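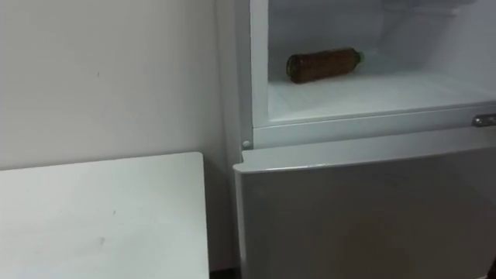 Fridge work: the rules we run by

August 30, 2022

I've been asked a few times for the list of rules we use when the robot works at the refrigerator. It lives in a shared file and it has grown by a line here and a line there since November, so parts of it only made sense to the people who wrote them. I spent an evening cleaning it up. What follows is the current version, with notes where I think the rule could be argued with.

None of this replaces a proper risk assessment. If your lab or company has a safety officer, their document wins. Ours comes first too, and this list sits under it.

The floor

One person holds the stop button and does nothing else. They don't take notes or answer messages. We used to let the same person hold the button and log results, and the logs were fine, but I watched someone look down to type while the arm was moving and that was the end of that.

The button gets tested at the start of every session and again after any break longer than 20 minutes. A test means pressing it with the robot powered and watching the arm respond. Looking at the light on it doesn't count.

No one walks between the table and the robot while the motors are on. If an item has to be moved, call "hands in," wait for the operator to say "stopped," then go. The words are always the same. People resist this for their first week and then they do it without thinking. 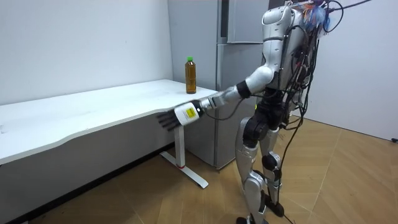 Cables get their own section because they have caused us more lost time than anything else on the list. Before power-on, someone walks all the way around the robot and looks at every cable from the shoulders down. Loops at the back and hips have to be tied close enough that they can't catch on a door or a desk leg. Anything long enough to reach the floor is the one to worry about, like the black cable trailing down behind the legs onto the parquet. A step backward can land on it, and so can the person holding the button. The rule says to lift it, route it to one side and keep it there for the whole session. I'd like it to say "no cable on the floor, ever," but we haven't found a routing that allows that and still gives the legs their full range, and I don't want a rule in the file that gets broken daily.

The walk-around takes 3 minutes if you do it properly. It goes in the log with initials.

Setting up the table and the fridge

One item out at a time. If the task is a bottle, there's a bottle and nothing else. Spare items wait in a crate outside the room. This keeps the runs comparable, and it also means that a bad reach has only one thing to knock over.

Caps on, and tightened by hand by the person who places the bottle. Plastic only. We don't use glass at all, even for tests where the robot is only supposed to look.

Write down how the item was placed. "On the shelf" is not enough. We record whether it's lying or standing, which way the neck or stem points, and whether it's toward the front or the back of the shelf. A bottle on its side with the neck to the right is a different problem from the same bottle standing up, and if the log doesn't say which one you had, you can't compare it with anything later.

Change the items. It is easy to get through a whole afternoon with the same bottle because it's already there. Our rule is no more than 30 runs with one object before swapping to something with a different shape and surface.

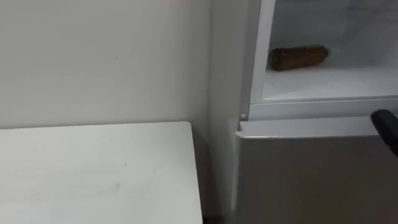
Vegetables are good for this because no two are the same, but they need a couple of rules of their own. They come from the test crate and they go in the compost at the end of the day. Food that has been through the hand doesn't get eaten, and nobody keeps their lunch in the test fridge. Check for soft spots before each use. Wipe the shelf between items, and wipe the fingers too if the skin of anything has split.

Doors

Decide before the run who is responsible for the door, the robot or a person. Write it at the top of the log sheet. If it's a person, they set it and step back out before the motors come on. If it's the robot, the speed limit drops to the slow setting for the whole run, including the part where it's only reaching for the shelf. We had an argument over whether the slow setting could be lifted once the door was open. I said no and I still say no, because then somebody has to remember to put it back.

When the hand is inside the compartment and something goes wrong, stop first and don't back it out. Backing out blind is how you hit the rim or the shelf. Stop, look at where the fingers are, and then move it out by small steps.

Logging

Failed runs stay in. If an item was dropped, missed or pushed to the back of the shelf, it gets a line the same as the others. We review every 200 runs, and the failures are most of what gets talked about.

If a run was stopped by the button, say why in plain words. "Stopped, hand too close to shelf edge" is fine. "Aborted" tells me nothing.

Things still open

We haven't settled how long one person should hold the button before handing over. I also want a better rule for visitors, who currently stand in the doorway, which is the way out. If you have a written rule for either that has held up in a small room, leave it in the comments and I'll add it to the file with credit.

Search this blog
Type and hit enter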